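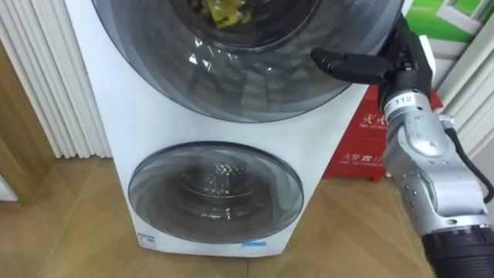
A reader of the previous entry, writing from Clisov, asked why a student team should spend a whole term on laundry when the same arm could be entered in a sorting contest and be finished in 2 weeks. The question is a fair one, and several members of the Tornley Robotics Club raised it themselves in September. I would like to answer it at some length, as it bears on how the club intends to use the coming term.

The household task category of the Azimi Student Challenge requires each team to complete a short chore without a person touching the robot. Our members chose the unloading of a front-loading washing machine. The written rules divide the chore into 4 stages: approach the door, open it, take hold of a garment, and place the garment in a basket. Points are awarded for each stage separately, so a team that never reaches the basket may still earn a respectable score.

Our practice machine is a white model with two drums, one above the other, and a round door for each. The team has decided to work on the upper door first. It is the larger of the two, and it leaves the gripper more room to turn. A single yellow-green garment serves as the test load, chosen by vote over a gray towel that the software repeatedly confused with the drum wall.

Clothing is a demanding subject for beginners. A block keeps its shape when it is picked up, and a shirt does not. Students who had written very capable programs for stacking cups found that those programs were of little use to them. The glass presents a second difficulty, as a curved door reflects the ceiling light and the depth readings suffer accordingly. One group is now testing whether the arm should pause at an angle to the door before it moves closer - a small change, but one that has made the readings steadier.

The club recorded 1047 practice attempts during the fall term. Each attempt is entered in the shared log with the starting position of the arm, the stage reached, and a short remark by the student on duty. I would ask members to take more care with the remarks. "Failed again" is of no help to the person who reads the entry a week later.

The planning software, Dradent, was updated over the break. Members should install the new version before their first session and should not copy old settings files into it, as the joint limits are now stored in a different place. The basket position has also been changed in the practice plan to agree with the competition drawing.

The reader from Clisov also asked whether the log might be shared with other schools. The team has agreed to this in principle, and the approach and door stages will be released first - the garment stage still needs to be checked for missing entries.

Posted January 3, 2020
Filed under: Club Projects, Robotics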